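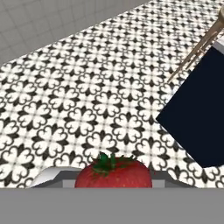 Strawberry plants all leaf, hardly any fruit

I've got 6 plants in a raised bed on the allotment at Stumlow, second summer. Loads of dark green leaves and runners going everywhere, but I've had next to nothing off them. I feed them every fortnight with the same stuff I use on the lawn. South facing, decent drainage as far as I know. Should I dig them up and start again or is there something I can do before next year?

Posted by jolham_plot

Hongmei Yao
Stop using the lawn feed. It is mostly nitrogen and that gives you leaves. Switch to a tomato feed, once growth starts in spring, and stop when you've finished picking. Don't dig them up, second year plants should have plenty left in them.

The other thing is the runners. Each one takes strength from the parent. Snip them off close to the plant as they appear, and only keep a few if you want replacements. In August, once cropping is over, cut the old leaves back to 2 or 3 inches above the crown and clear away any straw. It looks harsh but new leaves come through in a few weeks. Check you haven't buried the crowns as well. They should sit level with the soil.

gatepost192
Agree about the feed. Mine did the same until I changed.

Picking is worth a mention too, for when you do get some. They don't ripen any further in sugar once they're off the plant, so wait until they are red all the way up to the leaves, and pick in the morning with the stalk on. 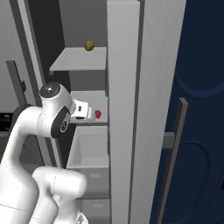
Storing them is where I used to lose half the crop. I washed the lot and piled them in a bowl, and the bottom ones went mouldy by Tuesday. Now I leave them unwashed in one layer in the fridge, and take them out an hour before eating. If it's only a single small one, like the one near the front of the middle shelf there, I wouldn't bother storing it at all, just eat it.

jolham_plot
Thanks both. Lawn feed is going back in the shed and I'll do the runners tonight.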